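腕部相机近裁剪面和碰撞网格的问题
板块：自制机械臂 / 仿真

okar_bench　楼主
家里车库搭的六轴臂，夹爪是自己画的两指平行爪，开口80 mm。仿真里加了腕部相机，准备先在仿真里调抓取，再上实机。目标物用的是减面后的网格，120个三角面。靠近目标时估出来的位姿开始跳，远处没有问题。控制周期和相机参数都查过，没看出毛病。
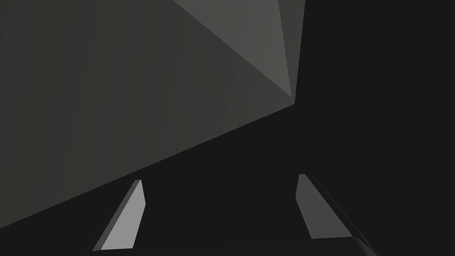 位姿估计用的是边缘匹配，初值取上一帧。我怀疑是离得太近，可用的边太少：灰色大面上几乎没有纹理，能用的基本只有下沿那条斜边和靠中间的尖角，背景又是一片黑。左指尖离斜边只剩一条窄缝，这时候再跳一下就撞上了。

Tudose_E
减面减过头了。尖角旁边那块浅色三角面里还有一道很浅的折痕，像是减面留下的。边缘匹配会把它当真边。换回原网格再试。

basitz80
不同意楼上。折痕对比度那么低，阈值提一点就滤掉了。主要问题是相机装得太靠前，物体已经出了画面上边和左边。相机后移50 mm，先看跳不跳。

okar_bench　楼主
后移50 mm会碰到腕部线束，实机装不下。仿真里可以先试。

Tudose_E
那就别在最后一段用视觉。预抓取点锁定位姿，剩下的走开环直线。

basitz80
开环的前提是标定够好。自制臂重复精度能到2 mm就不错了，先量再说。

okar_bench　楼主
周日晚上先换原网格跑一遍，再单独试相机后移，两组日志都贴上来。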